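参观日记:在Grumuton看人怎么伺候一台双臂机器人

上周去了趟Plukudstead,本来是奔着Arnoden的开放日去的,结果大半天都耗在他们园区里一家叫Grumuton的小公司。先说路:从火车站出来坐公交,终点站下,再顺着河边走一段。园区门口的牌子特别小,我来回走了两趟才看见,建议大家直接认那个蓝色的自行车棚。

开放日是11月3日星期三,上午人不多,签到处发了个布袋子和一张地图,咖啡随便喝(味道嘛,热的)。Arnoden主楼那边安排的是大讲座,我听了半场就溜了,因为地图背面印着一行小字:“双臂取货工位,维护演示,每场40分钟”。我这人就爱看维护!展会上机器人跳舞、挥手、递可乐,看过一回也就够了,可怎么拆、怎么校、线怎么走,平时真没几个地方肯给你看。

工位在二楼尽头,进门先换鞋套。屋里比我想的安静,地上是浅色木纹地板,靠墙一组白色的大格子柜,机器人就在柜子前面干活。两条银色的手臂,两只黑色的多指手,任务说起来挺简单:左手提购物篮,右手去格子里拿水果蔬菜。带我们看的是位工程师,嗓门不大,但有问必答,我前前后后大概烦了人家一整场。

先讲柜子。我问为什么不用超市那种金属货架,工程师说他们最早还真用过,反光太厉害,后来才换成现在这种哑光白的。白柜子也有白柜子的麻烦,格子的隔板和背板颜色一模一样,光打得太平,相机就分不清哪儿是边、哪儿是底。所以头顶的灯特意调偏了一点,让格子的内角留一点阴影。灯的位置在天花板上用胶带做了记号,保洁换灯管之后要有人重新对一遍。这种细节我听得津津有味,旁边一位大叔已经开始看手机了。

然后是每天早上的开机流程。他们墙上贴着一张手写的单子,塑封过,边角都翘了,我征得同意抄了一份:

一,看地上有没有东西,鞋套、扎带头、纸屑都算。
二,两条手臂断电,用手慢慢转一遍各个关节,听声音。
三,沿着前臂摸线,从接头一路摸到底,看有没有磨毛的地方。
四,擦手指。
五,上电,回零位,两只手各张开、握拢3次。
六,空手把每个格子都伸一遍。
七,放水果,开始。

第三条工程师讲得最久。线缆是走在手臂外面的,得留出一个弯,留短了,肘部一弯就把接头往外拽;留长了,往格子里伸的时候又会刮到隔板。他们试过把线整个包进套管里,好看是好看,可是套管太硬,手臂转到某个角度会自己弹一下,控制那边就以为碰到东西了,停机报警。折腾了一个礼拜,最后还是拆掉,老老实实让线露在外面,每天摸一遍。 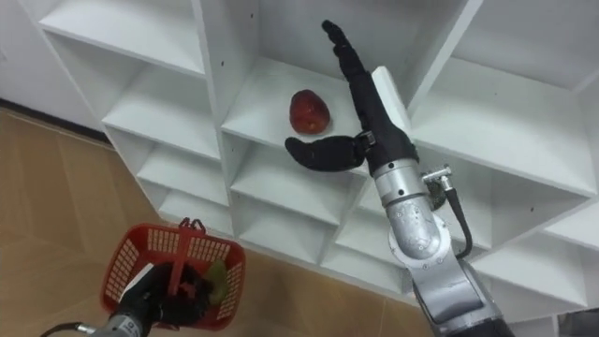

说到接头,现场还真演示了一次更换。备用线缆是从Ranjbar订的,装在一个个自封袋里,袋子上写着日期和长度。断电、挂牌、松开接头、抽旧线、穿新线,动作很利索,难的是最后那一下锁紧。工程师说新人总爱使劲拧,拧过头了螺纹就花,后来干脆配了一把小扭力扳手,咔嗒一声就停手。我也上手拧了一个练习用的接头,第一次没听见咔嗒就松手了,第二次才对,挺不好意思的,哈哈。

换完线不能马上干活,要重新校一下手。校法出乎意料地土:在格子里固定一个小定位块,让手从几个方向去靠,屏幕上会显示偏差,超了就重来。我盯着那串数字看了半天,其实看不太懂,但是看到它从红变绿还是蛮开心的。工程师补了一句,手指里面的绷紧程度会随着天气变,进了11月暖气一开,早上和下午校出来的数都不太一样,所以他们把这一步放到屋里暖透以后再做。

伸手进格子的姿势也有讲究。我原以为手张开直直地抓过去就行,工程师说格子就那么大,手指先碰到上面的隔板是最常见的毛病,每个格子都单独存了一套进去和出来的路线。柜子只要挪过一点点,整套都要重新对。柜脚边上的地板贴了定位标记,谁拖地的时候撞歪了,请自觉上报(单子背面真是这么写的,还画了个哭脸)。

再说说手指。黑色的手看着不显脏,其实最爱积东西,水果表面的蜡、篮子上掉的塑料末,都糊在指腹上,时间久了会打滑。擦的时候用微湿的无绒布,从指根往指尖擦,关节缝里用软毛刷。酒精他们不让用,说指腹会发硬。磨损的指腹可以单独换下来,抽屉里攒了一大盒旧的,编了号,准备攒够了拿去看看是哪根手指磨得最快。目前看是拇指,每次都是它最忙。

篮子这边我原来以为没什么好讲的,结果也有故事。提手太滑会转,篮子一转里面的东西就全滚到一头,手腕就得吃劲。他们的办法是固定用同一款篮子,坏了就换同款,不混用。我问能不能换成布袋,工程师想了想说,布袋的口不会自己撑着,以后也许吧。

维护记录是纸质加电脑各一份。纸质的就是一本硬皮本子,放在操作台旁边,翻到最近一页,编号写到70,字迹有好几种,有一条只写了“异响,没找到,又没了”。我太懂这种感觉了,我家洗衣机就这样。每一条后面要写谁看的、换没换件、下次什么时候再看,没写全的会被用荧光笔圈出来。

参观人数是限制的,一天一共放32个人进去,我那场结束的时候门口还有人在等候补。想去的朋友记得早点到签到处登记,网上的预约页面只管Arnoden的主楼,不管这个工位,我就是差点被它骗了。另外屋里不能带饮料,咖啡要喝完再上楼,门外有张小桌子可以放包。

中午在园区食堂吃的,土豆汤不错,面包偏硬。下午我又绕回二楼想再看一场,已经满了,就隔着玻璃站了一会儿,看工程师蹲在那儿擦柜脚边的定位标记。回程公交等了很久,布袋子里多了一份维护单的复印件,是临走时跟他们讨来的,回家就贴在我工作台上面了。下次开放日的时间还没公布,我在签到处留了邮箱,有消息再来更新。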